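Moving dinner to five o'clock

December 1, 2021

We started eating dinner at five in September. Before that we ate at six thirty, sometimes closer to seven, and by then everyone at the table was past the point of being pleasant. My youngest would be under her chair. My son would say he wasn't hungry and then ask for cereal at bedtime.

I didn't have a big plan. I had a week where practice got canceled twice and I cooked early because I was home, and both of those nights went fine. So I kept doing it.

The hard part is the cooking, because I don't get off work until four. What I do now is chop and brown things the night before, after the kids are down. It takes me 58 minutes if I do two dinners at once — I timed it, since I was convinced it was eating my whole evening. The other nights are soup from the freezer, eggs, or the frozen dumplings from Pralby, which cost more than they should.

My husband gets home at 6, so he misses it four nights out of five. That bothered me at first. We put his plate in the oven and the kids sit with him while he eats, usually with an apple or some crackers. They talk more at that second sitting than they ever did at the first one. My daughter told him the entire plot of a book about a lost goat, and it lasted longer than his chicken.

We did have to add a snack at seven thirty. Same three choices every night, no discussion. I also moved homework to after dinner, and my son complained about that for two weeks and then stopped.

Baths are earlier too. I used to do laundry during baths and now I don't, so it gets done on the weekend, in one long pile.

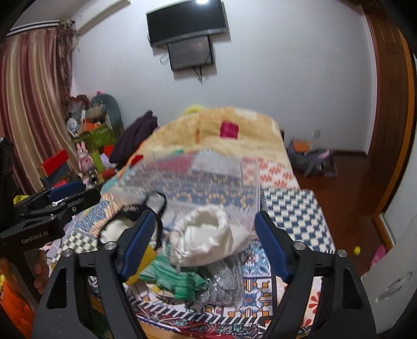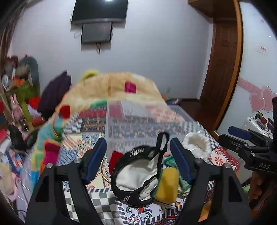 Bedtime is still eight fifteen. I thought it would move up, and it hasn't. But there is less yelling on the way there, and I'm not washing pans at nine.

Comments (1)

Bhutto
We tried this last year and gave up when swim started, because the pool is clear across Caltbridge and we'd have had to eat in the car. How do you handle the nights with practice? My two come home starving no matter what I feed them before, and I end up making a second dinner anyway.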